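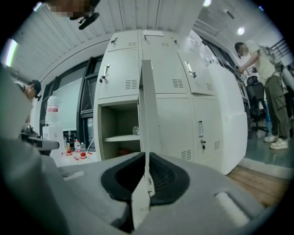

The staff lockers, with one of the lower compartments open.

When Juraj Paulík started at Kokar in May, he received a desk, a chair and no locker. "I kept my shoes under the desk for five weeks," he says. The cabinet was full, or it looked full.

Vlasta Hrubý, who keeps the keys, decided to open every door. "We found umbrellas, old cups, a winter coat," she says. "People leave the company and the key leaves with them."
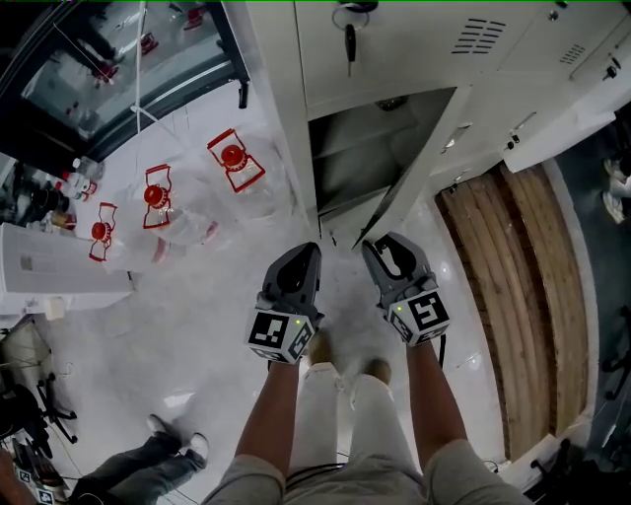 Now each key has a paper tag, and a lost one costs 100 crowns. Paulík chose a lower compartment – "the upper ones are too short for my bag," he explains.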